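Neltico bin picking package - pre-acceptance inspection, trial cell
Site: Mancuso, back bay
Inspected by: Ada D'Amico
Second reader: Bronisława Tomaszewski
Date of inspection: 28th November
Package on offer: bin picking service with arm, gripper, picking software (sold as Flirnia) and a support plan
Status: not accepted. See the open items at the end.

How to read the ratings: OK means I saw it or tested it and would sign for it. Fix means it has to be put right before we go on. Open means the supplier has told us something and I have not been shown it. Comments marked BT are Bronisława's, added on her read-through.

SECTION A. PAPERWORK

A1. Risk assessment supplied for this cell
Fix. We were handed a risk assessment for a cell at another customer's site with our name typed over theirs. It talks about a conveyor. We have no conveyor. Neltico to write one for the cell we have.

A2. Manual for the arm on site
OK. Paper copy in the drawer under the controller.

A3. Manual for the gripper on site
Fix. Four pages, mostly a parts list. Nothing on what the fingers do when air pressure drops, and that was the first question I asked.
BT: I asked the same thing on the phone and was told it was "standard behaviour". Standard to whom?

A4. Declaration for the complete cell
Open. Promised for January. An arm with a declaration and a gripper with a declaration do not add up to a cell with one. The sales sheet blurs this and it should be reworded.

A5. Quoted standards are current
Fix. The appendix cites a guarding document from 1998. I don't mind old paper if it still applies, but the supplier couldn't tell me whether it did.

SECTION B. GUARDING AND STOPS

B1. Fence panels secure, no gap a hand fits through at bin height
OK, except the service side, where the lower panel flexes when leaned on. Add a bracket.

B2. Gate switch stops the arm
OK. Tested with the arm moving at trial speed. Stopped every time I opened the gate.

B3. Gate switch can't be defeated with a spare key
Fix. There was a spare actuator hanging on a hook beside the gate. I have taken it away and it is in my desk. Neltico's fitter said it was for commissioning. Commissioning is over.

B4. Emergency stops reachable from both working positions
Fix. The one by the bench is behind the monitor stand. Move the stand.

B5. Reset can't be pressed from inside the fence
OK.

B6. Stopping distance measured and written down
Open. The sheet gives a figure of 775 mm from fence to nearest reach of the tool and says this is enough. It doesn't say how fast the arm was going or what it was carrying. I want the measurement repeated with me standing there.
BT: Agree. Also with the heaviest part, not the trial bars.

SECTION C. BINS AND FIXING

C1. Bins held so they can't shift
Fix. Clamps are in use at the left side of the bins, one a black C-shaped clamp hooked over the bin's corner, another with a blue body and a black handle at the lower left corner of the front bin. Clamps are fine for a demonstration. For daily work I want the bins located by something bolted down, so that whoever swaps a bin puts it back in the same spot. The quote says "fixed bin stations". These are not fixed bin stations and we shouldn't pay for them as if they were.

C2. Clamp handles clear of the walkway and of the arm's path
Open. The path plan I was given doesn't show the clamps at all. If the software doesn't know they are there, I would like to hear why it won't hit them.

C3. Bin surfaces fit for use
Fix, minor. The sloping back panel of the front bin has a dark worn patch low down where the surface is scratched and flaked, and there are scuffs and cloudy stains on the floor of the bin. I can't say what made them and the supplier offered me two different explanations. Whatever the cause, record the wear now, with a picture, so that we can tell in a month's time whether it has grown.
BT: The panel is also shiny. Ask whether glare off it affects the picking camera. The brochure claims any surface.

C4. Table rated for the load and the movement
Open. The trial stands on a light wooden tabletop. Nobody on the supplier's side could give me a load rating. Steel frame or a rating in writing, please.

SECTION D. CABLES, HOSES AND AIR

D1. Cables on the arm tied and free to move through full reach
Open. There is a yellow cable looping out at the wrist with a bundle of black ones sagging below it, tied near the loop. It may be perfectly all right. But I have only seen the arm work over the bins, and a loop that clears a bin wall can still catch on something when the wrist turns over. Run the full reach slowly with someone watching the loop and nothing else.

D2. Air hoses to the gripper secure at the fittings
OK at the two green fittings on the gripper, tugged by hand with the air off. The hoses bow out a fair way before they get there. Shorten or guide them.

D3. Air can be shut off and locked from outside the fence
Fix. It can be shut off. It can't be locked.

D4. Part stays held if air is lost
Open. Asked for a demonstration. Was told the service engineer would need to be present. He was due at 2 and did not come.

D5. No cables loose on the floor
Fix. A thin dark cable runs across the dark floor towards the clamp at the corner of the front bin, and it is very easy to miss. Cover it or reroute it.

SECTION E. THE TRIAL TASK

E1. Trial parts are like our parts
Fix. The trial was run with plain rectangular bars, red and dark green. They are regular, they don't tangle, and they were spread out on the floor of the bin with only a few touching. Our castings arrive in a heap, oily, with flash on the edges. I have no quarrel with starting simple. I do have a quarrel with the summary page, which says the cell is "proven on mixed bulk parts". Two colours of one shape is not what I'd call mixed.

E2. Success rate given with the conditions stated
Open. The headline claim is 90 per cent first-time picks. I asked for the log. I was sent a chart. A chart with no dates and no note of what counts as a failed pick is no use for deciding anything. If a bar is picked up crooked and put down again, is that a pick?
BT: Ask them for misses by position in the bin. The tight spots by the walls are where I would expect trouble, and the one long finger on that gripper makes me want to see a part lying flat in a corner.

E3. Tool clears the bin walls at the lowest pick
Open. There is a black bracket under the flange close to the inner back wall. I'd like the clearance stated for the deepest position. The supplier says collisions are "prevented in software". Show me a setting, a number and who is allowed to change it.

E4. Operator can clear a bad pick without climbing into the cell
OK. The retreat button works and the arm moves up and away. Instructions on the panel are clear enough.

E5. Restart after a stop doesn't move the arm without a warning
Fix. There is a light. There is no sound, and the light faces the wall.

SECTION F. SERVICE PLAN

F1. Response time in writing
Fix. The plan says "priority response". Take the word out or put hours beside it.

F2. Spare fingers for the gripper held locally
Open. Tillia, the local agent, says yes. Neltico's price list shows them as made to order. Both can't be right.

F3. Remote access can be switched off by us
OK. Physical switch inside the cabinet, tested. It should be off unless we have asked for help.

F4. Training included
Open. Half a day is listed for operators and nothing for maintenance. Our maintenance people are the ones who will have their hands near it.

OPEN ITEMS BEFORE WE INSPECT AGAIN

Neltico: A1, A3, A4, A5, B6, C1, C2, C4, D1, D2, D3, D4, E1, E2, E3, E5, F1, F4
Tillia: F2, with an answer in writing
Us: B1, B4, C3, D5

The arm itself gave me no trouble and I have nothing against it. My doubts are with the things bolted, clamped and tied around it, and with a sales document that describes a finished product when what we looked at was a trial bench. I wouldn't sign the second payment on this. Bring a crate of our own castings to the next visit and have them tipped in, not laid out.

BT: Read and agreed. I would add that the spare actuator in Ada's desk should be listed on the handover sheet so we don't get billed for it.

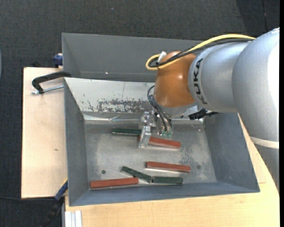
Trial cell, front bin with test bars. See C1, C3, D1 and E1.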